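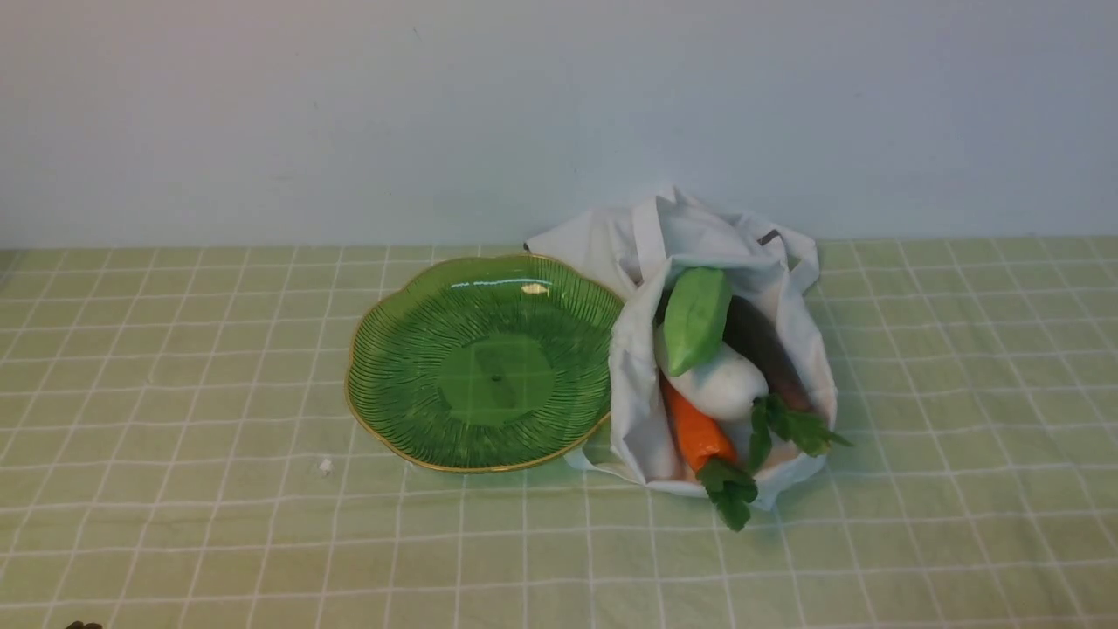 Nelarcombe Theater: Front-of-House Safety Walk, Umeo Premiere

Walked by: Maeve Mac Giolla
Event: series premiere, press line, party upstairs
Time of walk: afternoon, carpet down, talent still at the hotel
Key: OK / FIX / STOP

1. Arrivals and carpet

1.1 Carpet taped flat along full run, 70 feet. FIX
Taped beautifully for the first stretch, then the tape ran out and so, I gather, did the interest. The loose edge is at the exact spot where the leads pause to be photographed. Last February's premiere produced a very popular clip of a stumble at a loose edge, and the publicist still forwards it to me.

1.2 Curb ramp clear for car doors and wheelchairs. OK
A florist's van was on it when I came out. It has gone.

1.3 Barrier feet turned inward, no trip hazard on fan side. FIX
Crew turned 19 of them. I then watched a photographer turn one back to stand on.

1.4 Barriers linked and pinned. OK

1.5 Fan pen has its own way out to the street. OK
Steward must know that "they'll all go home when he's gone in" is a hope. The pen opens when I say it opens.

1.6 Umbrellas. OK
Somebody has ordered golf umbrellas. Hold them over people, please. Spike end up or down, never sideways.

2. Press line

2.1 Step stools limited to two rungs. STOP
One outlet brought a full stepladder and described it as "basically a stool." Ladder is now in my office, where it is basically mine until the end of the night.

2.2 Cables in covers across all walkways. FIX
Forneo have covered everything on the lighting side. The live interview spot is running on an orange extension cord of great age. Replace it and tell me who owned it.

2.3 Lamp stands weighted, safety wires on. OK
Checked by hand, every stand. One bag had been borrowed as a seat. Returned.

2.4 Logo wall braced from behind. FIX
It sways if you lean on it, and they will lean on it. Two more braces before doors.

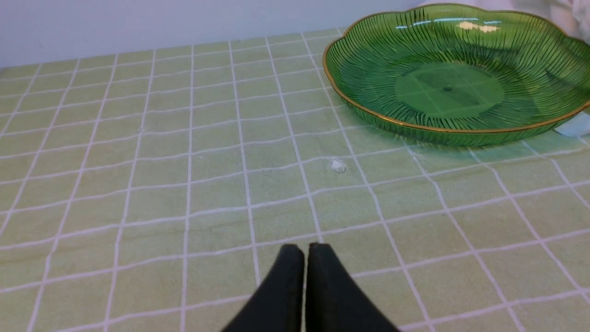

2.5 Reporters' bags stowed behind the line. FIX
They are stowed wherever the reporter happens to be standing. Ask nicely at 5:30, then ask again in the other voice.

3. Lobby and auditorium

3.1 Fire exits unlocked and lit. OK
All opened, all walked through.

3.2 Nothing stored in exit routes. STOP
A life-size cardboard cutout of the leading man was found in the east exit passage, arms folded. Moved to the lobby, where he is already more punctual than the original.

3.3 Seat count against license. FIX
We are licensed for 198. The guest list sent this morning is longer, and the reply I got was that "plus-ones are soft." Plus-ones have bodies and need to get out of the building like anyone else. The list gets cut or the overflow waits upstairs.

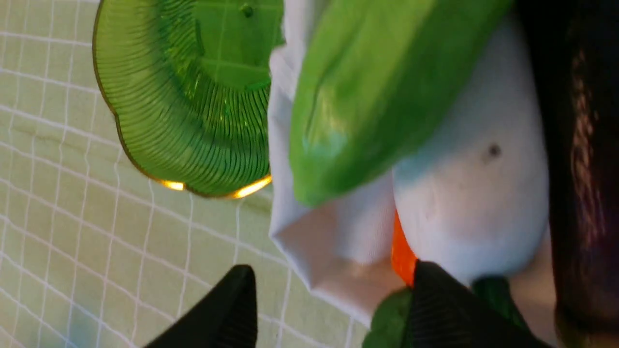 I've told Umeo this in writing, and I've told the door the same thing out loud, so that when a former reality star arrives with an entourage at ten past seven we all give one answer.

3.4 Aisle lights working. OK
Row F flickers. Reported, bulb coming.

3.5 Strobe warning posted at doors. FIX
Sign is up but behind the popcorn.

4. Upstairs party

4.1 Stair rail firm, treads dry. OK

4.2 Candles. STOP
Request was for real ones on every table, next to the paper table cards. Battery ones or none. I have heard the speech about atmosphere.

4.3 Allergen cards on every tray. FIX
Bianchini have sent the cards in a sealed envelope marked "cards." Open the envelope.

4.4 Glassware kept off the balcony ledge. FIX
The ledge is directly over the smoking area. Put a steward there from the first drink onward.

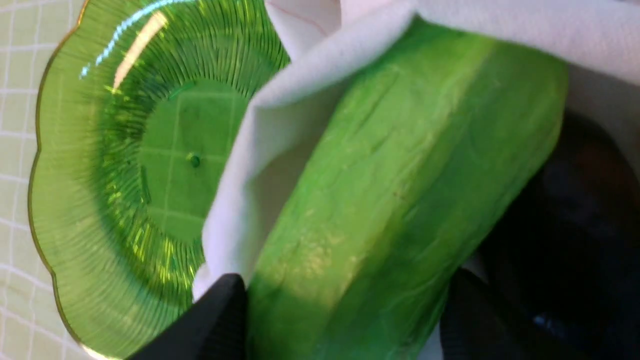
Green glass plate with gold rim.

4.5 Balcony doors hooked open. OK

4.6 Photo booth plug and curtain. FIX
Curtain touches the lamp. Shorten one or move the other.

5. Recheck

All STOP items to be cleared with me in person before doors. A text with a thumbs-up in it doesn't count. FIX items by 6 p.m., starting with 1.1 and 2.4. Radio channel 2. The stepladder can be collected after the last car.

M. Mac Giolla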